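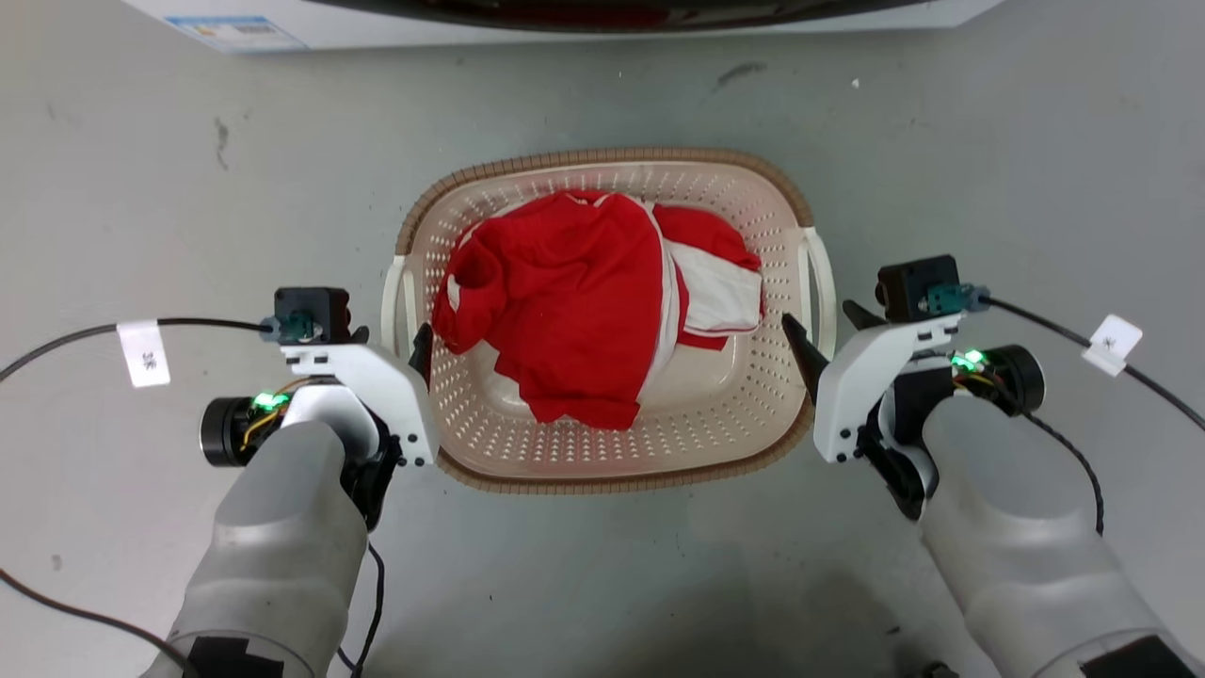 Red and white clothing in the basket.

Vanags Wool and Sportswear Wash, unscented

I started making this wash at my kitchen sink because I was sick of footy jumpers that smelled like a florist and still had grass on the elbows. Four years on it's the thing I sell most of, and I use it on pretty much everything in our house that isn't a towel.

It's a plain liquid wash for wool, merino, polyester tops, swimmers and anything else you'd feel a bit nervous putting in with the jeans. No perfume, no colour, no softener. It pours like thin honey and it doesn't froth up much, which throws people at first (I get emails!). Low suds are normal – please don't add more to make it bubble, you'll just be rinsing until dinner time.

How I use it

Front loader: 15 ml in the drawer for a half load, cool cycle, gentle spin. Top loaders want a bit more, so use a capful and a half and let it mix into the water before the clothes go in.

By hand: a teaspoon or so in a tub of cool water. Push the clothes under, leave them for 11 minutes (my kitchen timer sticks on ten, so that's how that number came about) and squeeze, don't wring. One rinse is enough for most things. Thick jumpers might want two.

Red and white together is what I get asked about more than anything. My rule is that a new red top gets washed by itself the first few times, in cool water, and comes out of the machine the minute it's done. Leaving it sitting there damp against a white collar is asking for trouble. If a bit of pink does creep in, rewash straight away and keep it out of the dryer. The wash won't lock dye in, and I'm wary of anything that says it will.

Grass and mud

Let mud dry and brush it off outside first. For grass, dab a little wash on neat, rub with your thumb and leave it while you have a cuppa. Old grass stains that have already been through a hot dryer are a harder job and I can't promise you much there.

Sizes

The small bottle is 200 ml and is good for a trip away or a try-out. The big one does up to 200 hand washes if you stick to the teaspoon. There's also a refill pouch, which Natalia Robles packs for me out of the shed at Esik, and you can send the empty ones back with your next order.

What's not in it

No bleach, no brighteners, no enzymes. Enzymes are great on cotton but they can nibble at wool and silk over time, so I left them out. If you've got a proper gravy-down-the-front situation on a cotton shirt, use your ordinary laundry powder.

Postage and returns

Orders go out in the afternoon, and anything that comes in after 2 pm goes with the next lot. If the lid has leaked on the way, send me a photo and I'll post another. If you just don't like it, tell me that too – I'd still like to know.

The lavender version is gone for now and should be back in March.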